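Getting Pills and Lint Off Knitwear

Pilling comes from rubbing. Short fibers work loose from the yarn, tangle with each other and sit on the surface in little balls. You get it under the arms, on the cuffs, across the seat and wherever a bag strap crosses. Cotton blends with polyester in them are the worst for it. The cotton wears away and the polyester hangs on to the ball.

What to use

A battery fabric shaver does most jobs. The one I have is a Mastum and it has lasted four winters on the same blade, though I ought to have changed it after two. A dull blade pulls. If you hear it catching, stop and clean out the lint cup first, then look at the blade.

A disposable razor works on flat sweatshirt knit if you are careful. Don't use one on anything with a loose stitch. A sweater comb is slower but safer on wool. Pumice stones are sold for this and I would keep them for heavy outdoor sweaters only.

How to do it

Wash and dry the thing first. Pills stand up better on a clean dry surface, and you aren't shaving grit into the blade.

Work on a table, never on your knee. A knee is round and it moves, which is how holes get made. Any hard flat surface will do, and you want light coming in low from one side so the pills throw a shadow. Turn off the overhead lamp if you have to.

Smooth out the part you are going to work on until no fold is left in it. The rest of the garment can sit in a heap for now. Hold the fabric with your free hand, but don't stretch it. Stretched knit lifts into the holes of the guard and gets nicked.

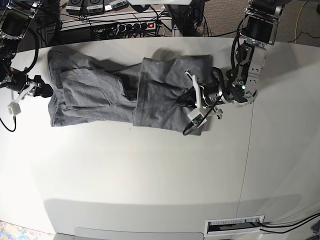
Blandine Deschamps wrote in to say that she puts a magazine inside sleeves and legs before she starts, so that the shaver only ever sees one layer. She also does the inside of the thighs on sweatpants every 15 washes whether they look bad or not, and finds it takes her no time at all that way.

The magazine is a good idea and I have started doing it. A thin cutting board is even better in a wide leg. Watch for the side seam, which will still make a ridge, and go along it and not over it.

Go in small circles with hardly any pressure. Empty the cup when it is half full. Stay well away from drawstring holes, pocket corners, labels and anything printed. For the strip right beside a seam, use the comb.

When you have finished, go over the whole piece with a damp rubber glove, always in the same direction. It picks up the loose fuzz better than a sticky roller.

Keeping it from coming back

Turn knits inside out before washing. Use the short cycle and don't put them in with jeans or towels. Close every zipper in the load. Liquid detergent is gentler than powder in cold water, where powder doesn't always dissolve.

Tumble drying makes a lot of lint, and what ends up in the filter used to be your clothes. I dry mine flat on a rack and give them a good shake when they are nearly there.

New sweatpants often pill badly in the first month and then settle down. Shave them once, wash them, shave them again, and see how they are after that before you decide they were a bad buy.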